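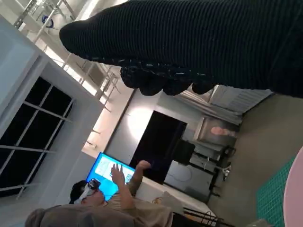

Gellport, Skinton site: Room 1318, fittings and tabletop

Gallery updated 15/09/2025
Text: Liam Hollis
Electrical notes: Darren Kettle

Room 1318 is the general workroom on the upper level of the Skinton building. It came into use after the move from Hondudholm and has been altered in small stages since then. The notes on this page cover the lighting, the window wall, the tables and the small items kept for tabletop work. Drawings are held separately under the room number. Where the drawings and the notes differ, the drawings are older.

Dimensions are in millimeters unless stated. Heights are taken from the finished floor.

Ceiling and services

The ceiling was left open. Beams and pipes are exposed and painted to match the walls, and the painted finish has to be touched up wherever a bracket is moved. Pipe clips were replaced before the room was handed over. Cable trays follow the pipe runs as far as the door and then drop to the wall in surface trunking.

Ceiling access is by platform only. Ladders are not to be leaned against the pipework.

Lighting

The main lighting is on two circuits, window side and door side, switched at the entrance. Lamps are 3000 K on both circuits. An earlier set of cooler lamps on the door side was taken out after complaints about the color mismatch, and the leftover stock went back to Hondudholm.

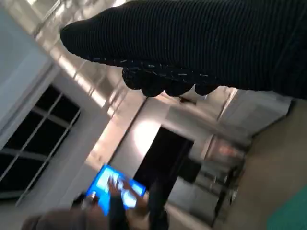

Circuit 2 feeds the door side and has its own breaker in the corridor panel. Dimming was considered when the circuit was rewired and was left out on cost. Light levels on the tables are even enough for close work, but the walls are less uniform, and the round bright patch on the pale wall beside the doorway is a good deal stronger than the wall around it. Its aim is to be checked at the next visit. The doorway itself reads as nearly black against that wall, and the door-side reading was therefore taken in the room and again in the opening. Kettle's figures are filed with the panel schedule.

Window wall

The large window is divided by white mullions into a grid of rectangles. The individual panes are fixed. The frame was resealed along the bottom rail, and the sealant line should be inspected each November along with the rest of that side of the building.

With dark glass the window gives reflections at table height. For color checks, use the table farthest from it and note the circuit settings on the sheet. Slatted blinds are fitted at the other opening. The cord cleat for the blinds is screwed to the wall, and the cord must be wound on it fully after use.

Wall screen

The wall screen takes its signal from the fixed outlet and needs no adapter. It stays on a blue background when a document window is open, and this is the normal setting. Screen height was set for people standing at the tables. Seated users at the near end will find it slightly high.

Brightness is locked. Requests to change it go through Hollis.

Tables and chairs

The tables were ordered from Rattanakul in two batches. Both batches use the same top, but the leg fixings differ: the first has a threaded insert, the second a plate and four screws. Spare inserts are in the parts drawer. The plates are not interchangeable with the older tops without redrilling.

Leg position from the table edge is 100 on both batches. Anything clamped to the front edge has to clear that distance, or the clamp will foul the leg when the table is moved. Leveling feet are adjusted by hand and checked with the long level in both directions.

The metal chair frames are painted black. Seats and frames are cleaned with a damp cloth. Solvent lifts the paint at the welds and has already done so on one chair.

Work surface

A green self-healing cutting mat protects the table top. The printed grid is used for placing items and for returning them to the same position after cleaning. Light scores close up and can be ignored. Deep cuts do not, and a mat with a deep cut across the grid should be turned over or replaced.

The mat must lie flat to its corners. If a corner lifts, leave the mat under a board overnight. Do not heat it. Adhesive tape leaves a residue that dulls the printed lines, and placement marks should be made with the removable dots only.

Bowl

The bowl is round and pink, with a lighter band along the upper lip. It is wide enough for the food pieces to be heaped together inside. The rim is the part to check for chips, by running a finger around it before the bowl goes out. A chipped bowl is withdrawn and logged.

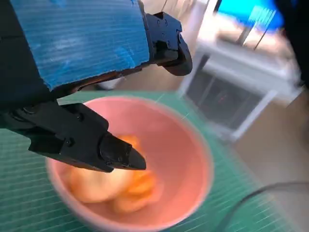
Bread pieces

The bread is artificial. Each piece is stored in its own bag, and the bags are labeled by shape. The long loaf is glazed in darker streaks over a golden-orange top, and the round bun carries a cross-shaped cut. The cut collects dust and needs a soft brush. The glaze should not be wiped with anything stronger than water.

Pieces are set on the mat with the pale underside down. The loaf goes lengthwise along the grid.

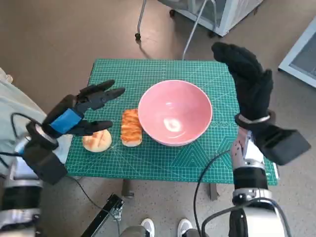 Loaf and bun on the gridded mat, bowl empty.

Storage and returns

The bowl goes back on the lower shelf, upright and with nothing inside it. Bread pieces go in the flat tray above. The mat stays on the table between bookings. Missing or damaged items are entered on the room sheet with the date and the table position, and replacements are drawn from the same order where possible. The current order closes at the end of November.

Corrections to this page should be sent to Liam Hollis at Gellport, quoting the room number. Changes to the lighting notes go to Darren Kettle first.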